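3. Where things live: storage talk in shared homes

I went into this part of the study expecting people to talk about cleaning. They mostly wanted to talk about lids. I'd asked 29 people in shared houses around Corkbridge to tell me where they put things down when they walk in the door, and I had a nice tidy list of follow-ups ready (hardly any of which I used, because once somebody starts in on the basket by the stairs you really can't steer them back!).

My starting point was what Lindqvist calls "landing spots," the surfaces where stuff comes to rest before it gets put away for real. I love the term, but I think it leaves out containers. In my interviews a basket with something laid over the top worked as two spots at once. There was the inside, where things went to be forgotten, and there was the top, which filled up with mail and keys within a day. One person in the Mumport Street house told me she hadn't seen the bottom of hers since March, and she sounded pretty cheerful about it.

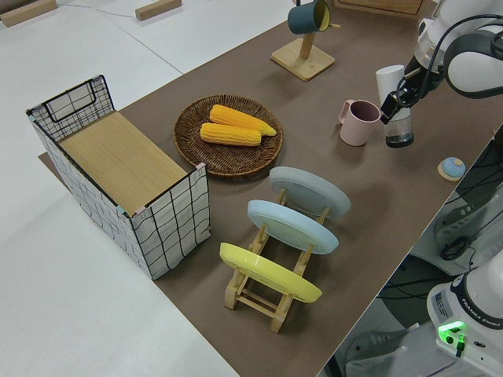 Figure 1a. Fabric-sided basket with a wooden board as a lid, next to a woven tray holding toy corn.

Trays got talked about very differently. People were fussy about trays! A tray was for showing, so whatever sat on it had been picked, and housemates noticed when something got added. I coded 200 separate mentions of containers across the transcripts, and the word "mine" turned up with baskets and boxes far more than with trays, which people tended to call "the tray" or "ours." I don't want to lean on that too hard, as these are all people who agreed to chat with me about storage for an hour, and they may be a special bunch.

The other thing I kept running into was what I've started calling the open-box problem. Wire and mesh boxes let you see what's in them, so you'd think they would get used more carefully. In 8 of the homes it went the other way. Folks said they could tell at a glance the box was full, and so they never sorted it. The closed ones at least got opened now and then, if only out of curiosity.

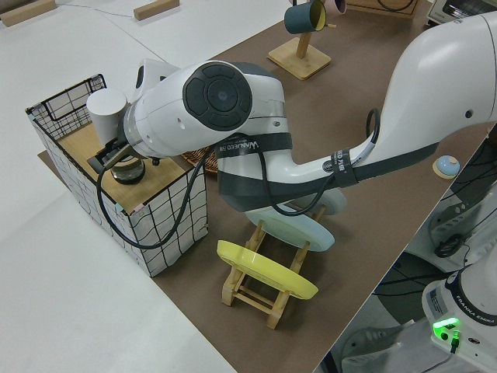

Figure 1b. Wire-framed storage box, with a white robot arm positioned over it.

I ran the same questions past three households in the Holon building, where the rooms are smaller and there's no hallway to speak of, and the pattern got muddier. Two of them kept a single shared box and argued over it. The third had given up on boxes and used the windowsill. I come back to windowsills in section 4, where I try to work out whether a ledge counts as storage at all or whether it's closer to a shelf that got out of hand.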